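25/08/2026

**To:** Carmela Galli, Sistinero
**From:** Effie Shearer, Clestlow packing site
**Re:** Food packet handling, August progress

Work on the handling cell is on schedule except for the feeder, which MacAulay has not yet delivered. Until it arrives, packets are presented on the table by hand.

**Demonstrations.** The target is 2000 recorded picks with the hand-held grippers. We have 1000 accepted and 800 waiting for review by Miloslav Paulík. Foil and glossy pouches remain the slowest to review – reflections make the grasp point hard to label.

**Staffing.** 15 packers are affected by the change. No posts have been removed. Packers on demonstration work are paid at the line lead rate, agreed with Ruaridh Pollock. Two asked to go back to the line, citing wrist strain, and were moved. Sessions are now shorter and the grip spring has been softened. Wrist complaints are logged separately from line injuries.

**Job content.** Once the cell runs, packers will clear faults, change fingertips and check seals. Fiona MacBrayne has drafted the training plan. The fault-clearing section is incomplete and depends on the Randis controller manual.

**Open items**

- Feeder delivery date from MacAulay
- Pay grade for cell operators after the trial – decision needed from Sistinero
- Replacement fingertips, on order
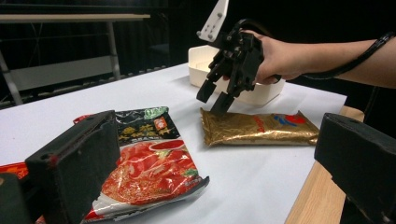
The next report will cover the remaining picks and the first draft of the operator grade.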